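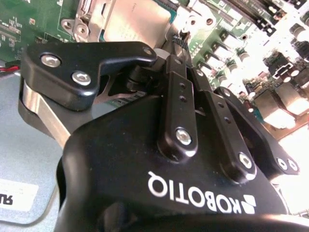 Hanan Daher
Apr 26, 2020

OK, Sunday thread. I've spent the whole weekend on old recipe cards and I need to tell somebody about them.

So my neighbor Róisín McGrath gave me a shoebox in March. Inside were recipe cards from a church supper club in Norkholm, 148 of them, mostly handwritten, some typed on a machine that couldn't do the letter e properly.

I thought I'd flip through and pick out a cake or two. I have now read every single card and started a spreadsheet. Help.

First thing: rhubarb. So much rhubarb! Rhubarb pie, rhubarb relish, rhubarb with ham (?), a rhubarb drink you leave in a crock "until it is ready." Ready how? The card ends there.

24 of the cards are for rhubarb in some form. I checked twice.

Second thing: the oven temperatures. Half of them say "a good oven." One says "oven as for Brorkcombe loaf" and there is no card for Brorkcombe loaf. I've been through the box three times looking for it.

If anyone has an aunt or a grandma who made Brorkcombe loaf, please please reply. Sweet or savory? Yeast or soda? I'll take anything.

Yesterday I made the one labeled "Quick Supper Rolls (M.'s, the better ones)". Which means there's a worse set of rolls out there and everybody in the club knew whose they were.

They came out great. Soft, a bit sweet, very brown on top. I used whole milk where the card says "top milk" and a packet of dry yeast I'd been saving since before the shelves went bare.

Rolls as I made them, for those asking:
3 1/2 cups flour
1 packet yeast
1 cup warm milk
1/4 cup sugar
1 egg
4 tablespoons soft butter
1 teaspoon salt

Mix, knead till smooth, let it double, shape into 12, let them puff up again, then 375 for 18 minutes. Brush with butter the second they come out.

The card says to roll each one "the size of a hen's egg, not Shboul's hens." I love this so much. I want to know everything about those hens.

Also the notes in the margins! "Too dear." "Fine without the nuts." "Served this to the Ravas, they did not ask for more." Somebody drew a tiny frowning face on the salmon loaf.

There are at least three different hands writing the notes and they argue with each other. On the date bars one says "more sugar" and right under it, in pencil, "no."

Róisín says her mother got the box at a yard sale and never cooked a thing from it. She wants the date bars next, so I'm doing those tomorrow — more sugar, sorry, pencil person.

I'm typing the cards up a few at a time, spelling left as it is. If you want a particular one, tell me what kind of thing you like to eat and I'll look.

Replies so far: four votes for relish, one for the ham. Whoever voted ham, you're getting the card first.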